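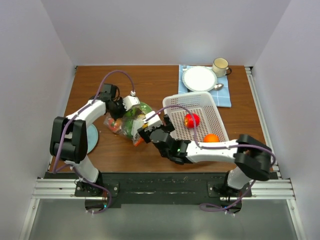

Ollora: public statements by athletes on faith and inclusion

Hello, and thanks for stopping by! Ollora is a small collection of public statements in which professional athletes talk about their religious beliefs and, in the same breath or a few days later, about gay and transgender teammates and fans. I started it on my own one March, when I wanted to read the full text of a statement and kept finding the same clipped line copied from one sports page to the next.

What you get

There are 16 folders, one per sport. Each holds the statements as plain text, with a short note on where the words first appeared (a post, a press conference, a radio call-in) and whether the athlete later added to them or took them back. Please do read the follow-ups too, they are often longer and more interesting than the part that made the news.

How statements were labeled

Carleen Pomare and Iresha Samarakoon read everything separately and gave each statement one of three tone labels: welcoming, guarded or opposed. Where the two readers disagreed, Kinga Fülöp made the call, and her reasons are in notes.txt (worth a look, she writes a lovely note). The labels are about the words on the page. They say nothing about what a person believes in private, and I'd ask you kindly not to use them that way.

Known gaps

Women's leagues are thin, and I'm sorry about that. Spanish statements were translated by Graciela Domínguez, with the originals kept alongside. Two folders, rowing and curling, have hardly anything in them yet. Radio transcripts still have some misspelled names.

Using it

Free for teaching, research and reporting. If you quote a statement, please quote the whole paragraph and link to the original source. Corrections are always welcome, and if you're an athlete who wants a later statement added next to an earlier one, just write and I'll put it in.

Maintained by Napaporn Rattanakul
Last updated July 21, 2026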